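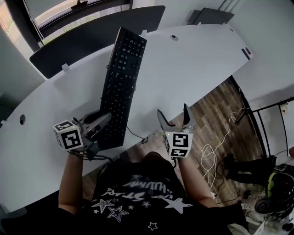
Desk clearing with the hand-held grippers, keyboard up off the desk.

Bako office services, floor team catch-up, February
Present: Dela Mensah, Surachet Rattanakul, Prapai Wannasri, Yao-tsung Pan, and me (Valquíria Caldeira, taking notes again!)

1. Last minutes
Fine, apart from my spelling of Treltton. Fixed.

2. Desk clearing
We're at 419 recorded clears, and Dela wants more than 100 of them to be keyboards before we send the next batch to Treltton. I said keyboards are the fiddly ones (the cable always wants to go its own way) and Surachet agreed, loudly. He'd like us to grab the near end every time so the recordings match. Prapai likes having the choice. We left it that we try Surachet's way for 40 clears and compare.

3. Hands and wrists
Prapai's thumbs ache by mid-afternoon, and mine do too. Yao-tsung suggested 20 minutes on, then a swap to regular desk setup. Everybody was happy with that, so it starts right away. Dela to redo the rota.

4. What happens to our jobs
The long one! Prapai asked straight out whether the evening shift goes once the robots can clear desks. Dela said the plan is for the evening crew to move to checking and repairs, same pay, but she doesn't have it in writing. We all want it in writing. I also asked who trains us on the repairs side, and she'll find out.

5. Other stuff
Surachet still needs a locker key. Stistex wipes are on order.

Actions: Dela, written note on evening shift, rota, training question. Surachet, keyboard comparison.

Next one is at 3:30, same room.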